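Pellegrini Street Community Garden
Notes from the spring meeting, May 11, 2025

Hi all, I got stuck with the pen again, so these are in my words and you can fix them next time. We started late while people hunted for parking, and then went straight to water.

The hose on the north side leaks at both ends now. Settimio Martinelli priced a new one at Workine and thinks we can get by with a repair kit, and I said fine, as long as I'm not the one getting sprayed! Agreed: try the kit first. 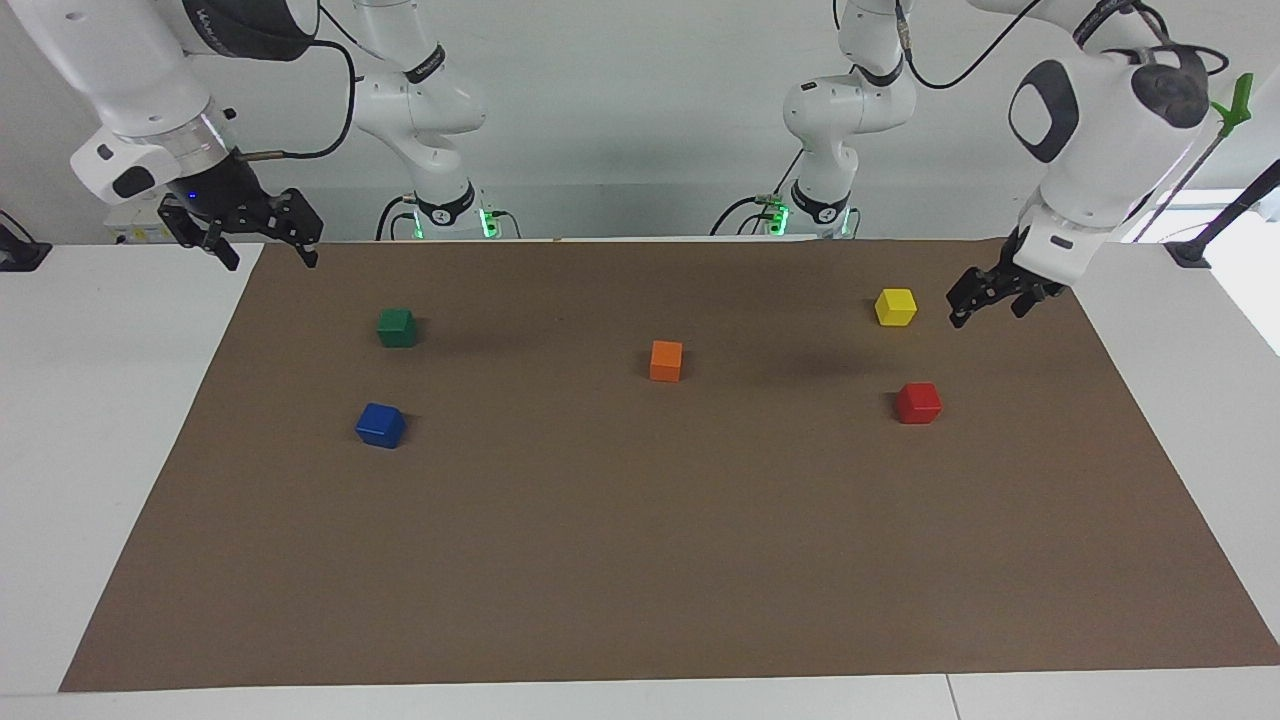
Plots came next, and this took forever. We have 6 families on the waiting list and 2 open plots, both shady. I'd love to split one of them down the middle (my lettuce did great in half a plot last year), but a few people felt that halves turn into arguments over the path. We voted and the plots stay whole. I'll call the first names on the list this week.

Compost: please, please no more bread. We have rats by the Zikutwood fence and the neighbors have been very nice so far. Settimio offered to put wire mesh under the bins, and we said yes before he could change his mind. 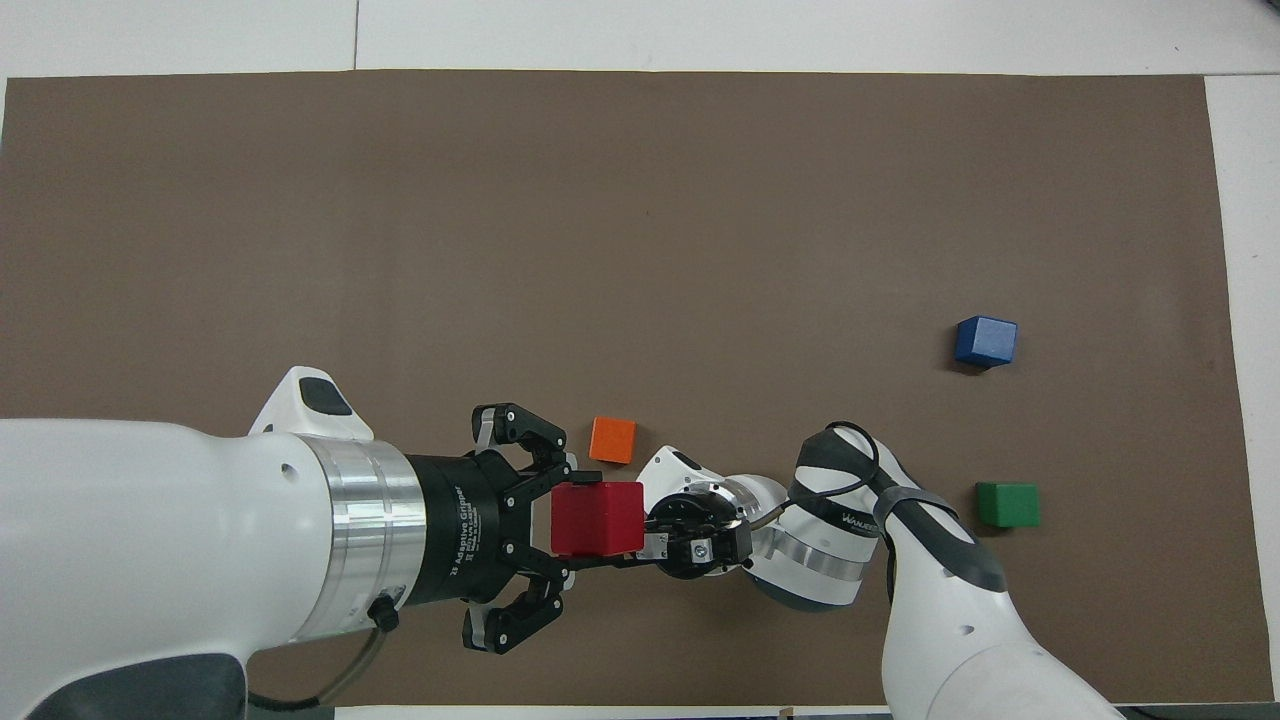

Then tomatoes. The seedling swap went well, except that the Pisska labels washed off in the rain and a bunch of us have no idea what we took home. If yours come up looking like peppers, they're probably mine — I'd like a couple back.

Shed key: there are 2 copies and one is missing. Check your coat pockets. We talked about a combination lock and left it for next time.

Dues stay the same through November. Somebody asked about a bench again and we all like the idea, but there's no money for it before fall.

Still to do: hose kit and mesh (Settimio), waiting list calls (me), a new "no bread" sign (me too, I guess).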